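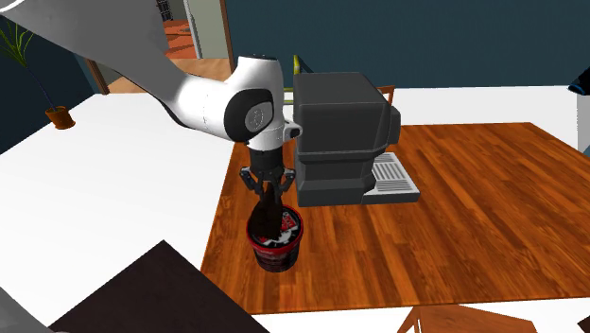 Home Tickets Knowledge base Status Sign in

Pick-and-place policy scores lower after the simulator update
Reading time: 2 min
Opened by Sheyla Henao, assigned to Orlando Ospina

Sheyla Henao
Hello all, and thank you in advance for your patience with a long one. We are running the Maleck evaluation again on the kitchen tasks, the same policy and the same checkpoint as in February, and the success rate on "put the object in the bucket" has dropped from 77 percent to 70 percent over 800 rollouts. I know that doesn't sound like much, but the other tasks reproduce nicely and this one refuses to, and I would hate to put a number in the paper that I can't stand behind. Seeds are fixed, camera poses are fixed, and I compared the two configs line by line with a cup of tea beside me.

Orlando Ospina
Hi Sheyla, no trouble at all, and bless you for checking the configs first! Could you tell me which way the extra failures go? I'd like to know if the policy never gets to the bucket, or gets there and is marked wrong anyway.

Sheyla Henao
I sat down with the failed ones this morning. The arm gets to the bucket in nearly all of them and the fingers go down inside the rim as they always did. The rollout then ends as a failure while the gripper is still closed. So to my eye it's a scoring matter – but I've been wrong before, and Lowri thinks it could be contact friction.

Lowri Kemeys
I did think so! I set friction back to the old values and ran the task again last night. Same score, so please cross that one off.

Orlando Ospina
Found it, I believe. The update changed the default settle window. The checker now wants the object released and at rest nine steps before the time limit, and a policy that lingers over the bucket (yours does, it's a careful little thing) runs out of time. Please set settle_steps back to the old value in the task file and leave everything else alone.

Sheyla Henao
Done, and we are back at 77 percent on the full 800. I'm so relieved. I'll report the settle window in the methods section from now on, and I'll ask Octavio Cusi to rerun the baselines with it, so that both columns of the table are scored the same way.

Orlando Ospina
Lovely. I've added a note to the upgrade page and will keep the ticket open until Octavio's runs are in.

Status: waiting on baselines
Last updated Oct 9, 2026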